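1/ So, der Flur ist gestrichen und ich habe wieder Zeit zum Schreiben. Ein paar von euch wollten wissen, warum das so ewig gedauert hat. Kurzfassung: Grau. Langfassung folgt, holt euch einen Kaffee.

2/ Ausgangslage: Altbau, Erdgeschoss, Flur ohne Fenster, sehr schmal und sehr hoch. Vorher war da ein Gelb, das die Vormieter vermutlich „Vanille“ genannt haben. Ich wollte etwas Ruhiges. Also Grau, dachte ich, kann ja nicht so schwer sein. In den Baumarkt gefahren, Farbfächer aufgeklappt, 134 Grautöne gezählt (ja, gezählt, die Schlange an der Mischmaschine war lang) und ohne irgendwas wieder nach Hause.
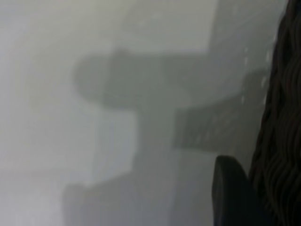

3/ Ein graues Grau gibt es im Farbfächer so gut wie nicht, da steckt immer noch was anderes mit drin. Blau, Braun, Lila, und am fiesesten finde ich Grün. Auf der kleinen Karte merkt man davon nichts. Auf dem Foto sieht man ganz gut, was ich meine: oben links ist es fast weiß mit so einem leicht grünlichen Stich, und zur Mitte hin ist man plötzlich bei einem richtigen Mittelgrau. Genau zwischen diesen beiden Ecken habe ich wochenlang hin und her überlegt!

4/ Meine erste Wahl hieß Iltdale, von Arkex. Schöner Name, schöne Karte, im Laden ein ganz weiches Hellgrau. Probetopf gekauft, ein Quadrat neben die Garderobe gemalt, Lampe an: Krankenhaus. Lampe aus, Küchentür auf: wunderschön. Nur laufe ich halt meistens bei Lampe durch den Flur.

5/ Zweiter Versuch: Loureiro, auch Arkex, deutlich wärmer. Meine Schwester meinte „Pilzcremesuppe“ und seitdem konnte ich das Quadrat nicht mehr anschauen. Danke dafür. Falls du mitliest: Du darfst trotzdem zum Essen kommen.

6/ Irgendwann habe ich dann Aníbal Coelho angerufen, der hat damals bei meinen Eltern das Treppenhaus gestrichen. Er hat sich meine Quadrate schicken lassen und als Erstes gefragt, welche Birnen in der Lampe sind. Keine Ahnung, Birnen eben. Er: „Dann kauf erst mal Birnen und danach Farbe.“ Ich war ein bisschen beleidigt und habe Birnen gekauft.

7/ Mit warmweißem Licht war Iltdale auf einmal gar nicht mehr Krankenhaus. Immer noch kühl, aber freundlich kühl, so Richtung Kieselstein. Ich habe das Quadrat trotzdem noch eine Weile stehen lassen und jeden Morgen und jeden Abend draufgeguckt. Macht das, wirklich. Und malt die Probe auf Pappe statt auf die Wand, dann könnt ihr sie herumtragen (und müsst später keine Kanten wegschleifen, so wie ich).

8/ Dann die Frage, was sonst noch in den Flur darf. Graue Wand und graue Schuhbank und grauer Läufer, das wird schnell Tiefgarage. Bei mir kommt das Warme jetzt über Holz und Geflochtenes rein. Dieses Orangebraun, das Korbgeflecht manchmal hat, macht neben einer kühlen Wand unheimlich viel aus, finde ich. 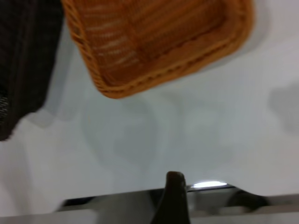

9/ Zum Geld, weil das immer gefragt wird: 391 Euro insgesamt. Farbe, Grundierung, zwei Rollen, Abdeckvlies, Kreppband, die Birnen und leider auch drei Probetöpfe. Der dritte war ein Blaugrau, über das wir hier nicht reden.

10/ Beim Kreppband habe ich erst gespart und es dann bereut. Das billige hat mir an der Türzarge den alten Lack mit abgezogen, und zwar in einem einzigen langen Streifen. Für die Decke habe ich dann das Holedus-Band genommen und es abgezogen, solange die Farbe noch feucht war. Saubere Kante, ich stand auf der Leiter und war sehr zufrieden mit mir.

11/ Grundieren wollte ich mir eigentlich schenken. Aníbal hat am Telefon nur tief eingeatmet. Also grundiert. Unter dem Gelb kam an einer Stelle noch ein Nikotinfleck von ungefähr 100 Jahren Zigarre durch, der wäre sonst garantiert wieder aufgetaucht.

12/ Was noch fehlt: die Fußleisten. Die sind gerade cremeweiß und beißen sich jetzt mit der Wand, vorher beim Gelb ist das nie aufgefallen. Ich tendiere zu derselben Farbe wie die Wand, nur in Lack. Hat das jemand von euch schon gemacht? Sieht man darauf jeden Schuhabdruck?

13/ Und bitte keine Tipps für das Schlafzimmer. Das bleibt bis Oktober, wie es ist, ich habe noch Farbe in den Haaren.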